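How to find and fix a false grip when your robot picks parts with loose wires

By Adeel Awan

In this tutorial I explain one fault that cost us many hours on our kitting cell, and how you can find it in your own cell without the same loss. The fault is the false grip. The controller says that the part is held, the arm goes to the tray, the gripper opens, and the tray receives nothing. Or it is worse, and the part travels half of the way and then falls.

Our cell makes small kits for the Flumberg valve unit. One kit is one solenoid, one round circuit board, one gray harness and one multicolored harness. The parts wait in four yellow bins and the arm puts one of each into a steel tray with paper on the bottom. The cell software is Trinevel. If you use another software the menus will have other names, but the steps stay the same.

What the fault looks like

In October we ran 186 kits in one long test and then checked each tray by hand. We found three kinds of problem in the trays:

- the solenoid was missing, and the log said "grip OK"
- the solenoid was in the tray, but a second one came with it, hanging by its wires
- the solenoid was in the tray, but on top of the board

The first kind was the most frequent. I first believed it was a vision problem and I spent two days to calibrate the camera again. This changed nothing. Please do not start with the camera, as I did. Start with the log.

Before you begin

You need the rights to change gripper settings, a flat plastic tool to move the parts, a spare solenoid that you can damage, and paper to write down the old values. Write down all of them. When I started I did not, and later I had to ask my colleague at Ciseck, who built the gripper fingers, what the opening width was at delivery.

Safety first. Stop the cell and put it in manual mode with reduced speed before your hand goes over the table. If your cell has a key for the mode switch, take the key out and keep it in your pocket. A false grip is tempting, because the arm stops over the bin and you want to quickly free the wire with a finger. Do not do this. When the wire comes free, the controller can believe the pick is finished and the arm continues its path. In our cell it did exactly so, and I was lucky that I held a plastic tool and not the part itself.

Step 1. Read the grip signal, not the message

The message "grip OK" is only a summary. Open the signal view and look for two values: the finger width when the gripper has closed, and the motor current at the same moment.

Make one slow pick with a good position, fingers on the metal body. Write the two values. Then make one slow pick where the fingers close only on the lead wires. Write the values again. Last, close the fingers on air.

In our case the difference between wire and air was small but visible, and the difference between body and wire was large. The old rule in our program only asked if the width was greater than zero. So a gripper which held a thin wire passed the test every time. 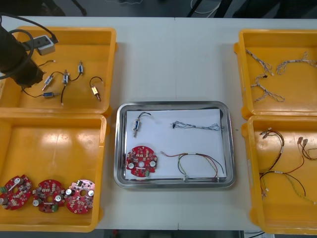

The rule must know how wide the part is. For the solenoid we now have a lower limit and an upper limit. When the width is below the lower limit, the fingers have a wire or nothing. When it is above the upper limit, they have two bodies, or one body in the wrong direction. Both cases must send the arm back for a new pick.

Step 2. Set the limits

Measure the body of the part on its narrow side and on its wide side. Open the part page in Trinevel, go to Grip check, and change the mode from "Contact" to "Range". Enter the narrow side minus the tolerance of your fingers as the lower limit. If you permit only one grip direction, enter the narrow side plus the tolerance as the upper limit.

Save, and then load the part page again. In our version the page shows the new values after saving even if the controller has refused them. Only after a new load you see what is really stored. I lost one evening with this.

Do the same for each part type. Do not copy the limits from the solenoid to the harnesses. A twisted harness is soft, and its width under the fingers changes with the place where you take it. For harnesses we use the width together with the current, and we keep the range wide.

Step 3. Add a check after the lift

The grip check happens at the bottom of the bin. Many parts are lost later, when the wires pull. A lead wire lies under another solenoid, the arm goes up, the wire becomes tight and the body turns out of the fingers.

Add a second check above the bin, before the arm moves sideways:

1. Lift straight up until the wires of the part are higher than the rim of the bin.
2. Wait for the wires to stop swinging. We use 2 seconds for testing and less in production.
3. Read the width again.
4. Compare it with the width at the bottom. If it has changed, go down slowly over the same bin, open, and try again.

It is important that the arm goes down over the same bin. Our first version opened the gripper at lift height, and the solenoid fell on the rim and then on the floor.

Step 4. Limit the number of tries

Without a limit, the arm can try the same tangled part until somebody comes. Each try pulls the wires a little more, and the tangle becomes worse. We permit 4 tries for one kit. After this the cell stops and asks for help.

After each failed try, the program should also choose a different part from the bin and not the same one. Look for the setting "Exclude last target". It was off in our cell.

Step 5. Reduce the tangle in the bin

The best check cannot help if the bin is full of crossed wires. Put in fewer parts at one time. Lay the solenoids so that the leads do not go under the neighbor. This takes longer for the person who fills the bin, but with us the stops became much less frequent, so it was worth it.

Bending the leads into a small loop also helps. Fixing them with tape does not, as the tape must come off later and it sticks to the fingers.

Look also at your own cable. The cable of the gripper must have enough length for the lowest pick in each corner of the bin, but it should not hang so low that it touches parts. Move the arm slowly to all corners in manual mode and watch the cable, not the fingers. If it becomes tight in one corner, the arm may show a force warning which looks like a tangled part.

Step 6. Test with bad picks

Now test the fault on purpose. Return to manual mode, put your spare solenoid in the bin and teach a pick position on the wires only. Run it with reduced speed. The cell must report a failed grip at the bottom. Then lay one solenoid over the wire of another and pick the lower one. The cell must find the problem at the lift check.

If one of the tests passes as "grip OK", go back to step 2 and look at the stored limits.

Common questions I received

Can I make the gripper close stronger? You can, but it will not solve this. More force on a wire is still a grip on a wire, and you can cut the insulation. When you suspect that this has happened, take the solenoid out of the kit and scrap it.

Is a scale under the tray better? Espiritu, who supply our trays, proposed it to us. It finds a missing solenoid well. It finds it late, however, and a light harness was difficult to see in the signal. I would use it as an addition.

Must I repeat the tests after a change of fingers? Yes, steps 1, 2 and 6. New finger pads have another thickness and the old limits are then wrong. Write the new values next to the old ones, on the same paper, and leave it in the cabinet of the cell.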